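Tonine closes on nothing

February
Posted by Besnard

The cabinet task has been failing since I changed the wrist mount, and it took me most of the month to find out why. I'm writing it down so I don't do it again.

Background for anyone who hasn't read the earlier posts. Tonine is my simulated arm. It lives in a kitchen scene I put together in Wondarer, and its job is to reach up to the cabinet, take hold of the edge of the door and pull. Before the new mount it managed this on most runs. After the new mount I ran a batch of 40 and got 9 good pulls. In 18 of the rest the fingers closed before they got to the door. The others hit the door and the safety stop ended the run, which at least means the safety stop works.

My first guess was friction. I raised it on the finger pads, ran the batch again and got the same kind of result. Then I blamed the contact solver and spent two evenings on step sizes. That didn't help either, and it made everything slower. I put those settings back.

What I should have done on day one was print the hand pose and the camera pose next to each other. The Nindine config file I use for the wrist has an offset in it, and the offset was still the one for the old mount. The planner thought the fingertips were up to 2 centimeters further forward than they were. On a wide flat counter you would never notice. On the edge of a door you miss.

The reason I didn't catch it sooner is that the logs looked clean. The close command went out, the fingers reported closed, and my script counted that as a grasp. There was no check on whether anything was between them. So the arm would close on air, pull back, and the log would say "grasp ok" followed by "door did not move." I read that second line as a slipping problem for far too long.

Wrist views from the cabinet task, fingers and the gray marble behind them:

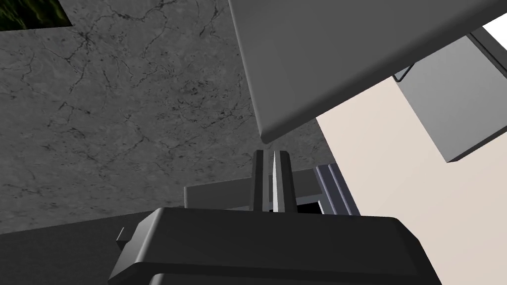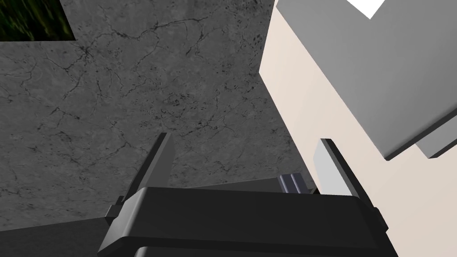 I made three changes. The offset now comes from the mount model itself, so there is no second number to forget. The script compares finger width after closing to the thickness of the door edge and stops the run if they don't agree. And the safety stop now writes the contact force to the log, which it should have done from the start.

I haven't run a full batch with all of it yet. The short tests look better, but I said that about the friction change too. If I ever put this on real hardware, the width check goes in before anything else does.

Recent posts
Moving the kitchen scene to Wondarer
Why Tonine has a new wrist mount
Nindine config files, a few notes
Setting the force limit on the safety stop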